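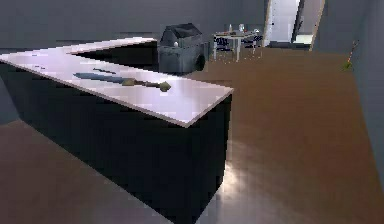
The home plan letter, again

March 21, 2022

Another letter from Briline came this morning. It had the same heavy envelope, the same "final notice" in red, and the same suggestion that I've been putting my whole house at risk by not mailing back a form. I get one every few weeks. I used to be a customer, and I suspect that once you've been a customer you stay on the list until you die or move, and possibly after.

I've been meaning to write up my year with them for a while. Two people at work have asked me lately whether a home repair plan is worth having, and both times I gave an answer that was too long for the elevator. So this is the long answer, and it can be as long as it likes.

First, what it is. A home repair plan isn't insurance, or at least the companies are careful to say it isn't. Your homeowner's policy covers the tree through the roof. The plan is supposed to cover the furnace that's old and quits, the water heater, the dishwasher, the wiring, the drains. You pay by the month and when something breaks you call a number. They send someone, you pay a visit fee, and the rest is on them. That last part is where I have questions.

How I got signed up

I bought the house in Illoneck with a year of Briline thrown in by the seller. Except it wasn't a full year. It was the rest of a year that had started when the house was listed, and the house had been sitting on the market a good while. By the time I had unpacked the kitchen there were a few months left, and then it renewed itself at $52 a month.

I did agree to this. I've gone back and looked, and there is a page with my signature on it, in between a page about lead paint and a page about where the mail goes. I'm not claiming I was tricked. I am saying that if you wanted to pick the moment in a person's life when they're least likely to read a page, you'd pick that one.

And I'll admit that for a while I liked having it. A house you don't know makes noises. The furnace ticked, the pipes in the upstairs bath knocked, and every time I heard one of them I thought, well, there's the plan. I now think that feeling is most of what's for sale. Maybe it's worth something to you. It was worth something to me, for a couple of months, and then I needed the plan to do something.

The dishwasher

It was an Ostermann, the dishwasher, already in the house and not new. In July it stopped draining. I did what you're supposed to do, which was clean the filter, check the hose for kinks, and run it again in the hope that it had changed its mind. Then I called.

The person on the phone was perfectly nice. I want to be fair about that. Everyone I spoke to was nice, and I spoke to a lot of them. The visit fee was $45, payable by card before they would book anything. The first opening was nine days out. I asked whether I could use my own repair shop and send in the bill, and was told that yes, members could do that, with prior approval, and that prior approval came after the first visit by one of theirs.
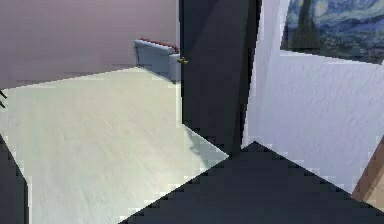 So I waited the nine days and washed dishes by hand. The repair tech came, pulled the machine out, looked at it for less time than it had taken me to find my card number, and said it was the pump. Fine. Pumps are covered. It says so in the brochure in large type, right next to a drawing of a pump.

Then the office called back. The pump was covered. The reason the pump had failed, though, was "sediment buildup," and failure from sediment buildup wasn't covered. I asked what else would make a dishwasher pump fail. The person said that was a good question and that they would make a note of it.

I appealed. You can do that, there's a form. I attached a copy of the brochure with the pump circled. What I got back three weeks later was an offer of $100 toward a new machine, to be used inside 60 days, at one of their partner stores, on a model from their list. The partner store was Sturen, out past the highway. The cheapest thing on the list that would fit my cabinet came to $702 with delivery, hookup, and hauling off the old one, each of those on its own line.

I took the offer. I'm not proud of it. By then I'd have taken a coupon for soap. But before I signed I walked down to the other end of the same store and found a machine with, as far as I could tell, the same insides and a different badge, for less. It wasn't on the list. When I asked at the counter why not, I was told the list came from Briline. When I asked Briline, I was told the list came from the store.

What the contract says

After that I sat down and read the whole thing, which I should have done at the start. It's not that long. The trouble is that it's written in layers. One section tells you what's covered, and you feel good. The next tells you what isn't covered, and it's longer. Then there's a section of definitions at the back, and that's where the real decisions get made.

"Normal wear," for example, is covered. Rust is not normal wear. Neither is scale, sediment, corrosion, or "lack of routine maintenance," and they can ask for proof of routine maintenance. I'd like to meet the person who has receipts for the routine maintenance of a garbage disposal.

Drains are covered if the blockage can be cleared through an existing opening. If it can't, it isn't. The furnace is covered but bringing it up to current code is not, and they won't install one that isn't up to current code. Read those two together a couple of times. I did, and I still don't see how an old furnace ever gets replaced under it.

There's also a cap per item and a cap per year. The caps aren't tiny. I never got close enough to one for it to matter.

The case for it

I've tried to argue the other side, partly to check whether I'm just sore about a dishwasher. I probably am, a bit.

Some people do well out of these plans. I've read their reviews and I believe a fair number of them. If your air conditioner dies in the first month, and it dies of something that's in the good section, you'll come out far ahead. And if you know yourself well enough to know you'd never put money aside, then paying a company to be strict with you isn't crazy. It's also a real help to have one number to call if you've just moved and don't know a single plumber. I didn't, and I remember how that felt.

But when I read the happy reviews closely, a lot of them were written right after the booking call. Very polite, quick to answer, five stars. I'd have given them five stars too at that point. Nobody emails you a link to leave a review in week four.

And the arithmetic bothers me. The company has to pay for the repairs, the phone people, the letters in heavy envelopes, and the thing it gives sellers to put the plan in the listing, and have some left over. All of that comes out of what members pay in. So the average member has to lose. That's true of regular insurance too, and I carry regular insurance without complaining, but regular insurance is for the kind of loss I couldn't recover from. I can recover from a dishwasher. I didn't enjoy it, but I did.
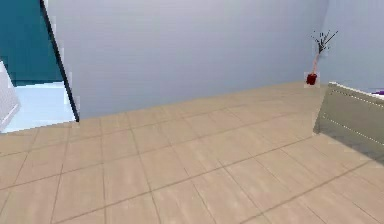

What I do now

I canceled, which took two calls and a letter. The first person offered me a month free. The second offered me the "silver" level, which I'd never heard of until I tried to leave.

The same $52 goes into a separate savings account on the first of the month. It's a boring account and I've named it "house" so I won't spend it on anything else. So far it has paid for a toilet valve and a visit about the knocking pipes, where the fix was a strap and a screw. I don't know whether it'll be enough when the furnace goes. The furnace is old and I'm fully aware that I may be back here next winter with a different opinion.

I also asked the neighbors on both sides who they call, and wrote the numbers on the inside of the cabinet door over the phone charger. One of those shops will tell you over the phone if it sounds like something you can fix yourself. I've used them once and plan to again.

If you're closing on a house and there's a plan in the stack of papers, I'd ask for two things in writing: the date it really runs out, and whether it renews by itself. If you already have one, read the definitions at the back before you need them, preferably while everything in the house is still working.

As for this morning's letter, it says my home is "currently unprotected" and gives me ten days to respond. The last one gave me ten days too. I've put it in the recycling with the others, after tearing off the return envelope, which is good paper and takes a grocery list very well.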